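Bottle Deposits and the Drandetside Council Vote
Student project report, Civics and Government

Our group looked at how the town council of Drandetside handled a proposal for a local bottle deposit. We read the council minutes from February, watched the recorded hearing and sent a survey to 600 households. We got 27 percent of them back.

The plan came from the Backlund ward. It would have set up 4 return points and cost the town 3,000 dollars in the first year.
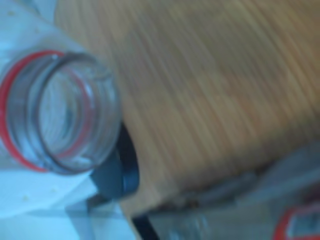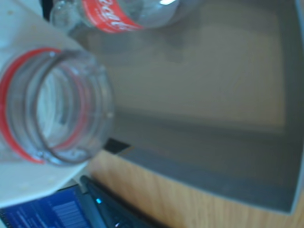
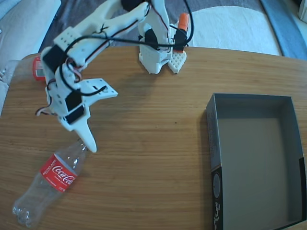 Clear plastic bottle, close up (first and second pictures); tabletop with robotic arm (third).

Members from Jarneck opposed the plan – mainly over cost – and asked for a delay. The motion to delay passed by one vote.

Most people who answered our survey supported a deposit, but almost half did not know the council had discussed it. The neighboring town of Nakthorpe mails a notice before each hearing, and we would like to compare turnout there next term.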